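Opinion > Household > Laundry Day

Stop Folding Your Socks Into Balls

214 shares | 37 comments

I grew up in a sock ball house. You took two socks, laid one on top of the other, rolled them up from the toe, and then flipped the cuff of one over the whole bundle so you ended up with a tight little potato. My mother did it, my grandmother did it, and I did it until well into my adult life without giving it one single thought. Then last November I pulled on a pair of gray knit ones (my favorites, the thick kind you wear around the house when the floor is cold) and one of them slid straight down my ankle and stayed there. The cuff was shot. The other one was fine! Same pair, same age, same feet.

It took me an embarrassingly long time to work out that I always flip the cuff of the left one. Okay, there is no left one. But there was clearly one sock in that pair that had been doing all the stretching, wash after wash, and it had given up.

So this is my case against the sock ball, and also, while I have you, against the way most of us treat knits in general, which is badly.

Think about what a ribbed cuff is for. The ribs pull in, they open up to let your heel through, and then they pull in again. That's the whole job. When you ball a pair, you take that cuff and stretch it around something much fatter than an ankle, and then you leave it like that in a drawer for a week, or in my case for the whole summer. I wouldn't leave a rubber band around a grapefruit from May to September and expect it to be any good afterward.

I brought this up at dinner with some friends and you would have thought I'd insulted their children. One of them told me balls are the only way to keep pairs together. Another said life is too short. I have heard "life is too short" about so many chores, always from people who then spend ten minutes every morning digging through a drawer for a match.

What I do now takes less time than the ball. I lay the pair flat, one on the other, fold the toes up toward the heel, fold once more, and stand the little packet in the drawer on its edge. No tucking, no flipping. The drawer I use is a shallow one from Jakis that I bought secondhand, and the packets stand up in it like index cards. If yours is deep, a shoebox lid does the same thing. You do have to give up the pleasure of throwing them, I admit that, and my dog has taken it hard.

The folding is only half of it, though. The bigger problem is that we never look at the things. We drag them out of the dryer in a lump, half of them folded over on themselves, and shove them straight into whatever system we've got. I've started putting knits down on a white table under a decent light before I fold, one at a time, and it has changed what I notice. On a dark bedspread a gray knit is just a gray blob. On white you see the fuzz at the opening, the place where the ribbing goes flat, the creases that want smoothing out.

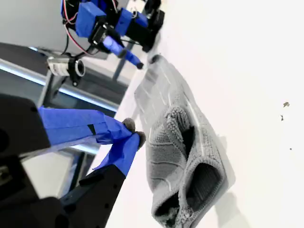
Gray knit on a white tabletop, with the nubby ribbing on show and a little fuzz at the open end.

A fuzzy edge doesn't bother me, for what it's worth. Wool and wool-ish things get fuzzy and it's part of their charm. What I look for is a loose end I can catch with a needle before it becomes a run. I did the arithmetic once on what I'd spent replacing socks over the years and stopped when I got to 500 dollars, and I am not a person with fancy feet. Plenty of those pairs could have been saved with a foot of yarn and one episode of something on TV.

And please, turn them right side out. I know there's a school of thought that says wash them inside out, and fine, wash them inside out, I do it too. But turn them back before they go in the drawer! Seven in the morning is no time to be reaching into a dark knitted tube to find out where the toe went.

There's a laundromat in Nindilton, the Ersoy on the corner by the post office, with a long pale folding counter down the middle, and I learned more there in one winter (our machine was broken and the part took forever) than I did in all my years of folding on the bed. People at that counter are good. They smooth, they stack, they don't rush. I counted 85 single socks in the lost basket one afternoon, out of pure nosiness, and I'd bet most of them had been somebody's careless lump. A few were lovely. I left them all there, which was harder than it sounds, especially one in mustard yellow with a perfect cuff.

I'm not asking for much. Keep balling your gym socks if it makes you happy, those are indestructible and you buy them by the sack anyway. But if you own one pair that somebody knitted, or that cost more than your lunch, lay it flat this week and have a look at the ribbing. Mine from last fall are still holding up. The widowed gray one is on the table next to me with its partner, waiting for me to run some elastic thread through the cuff tonight.

This site uses cookies to remember your preferences. Accept | Manage settings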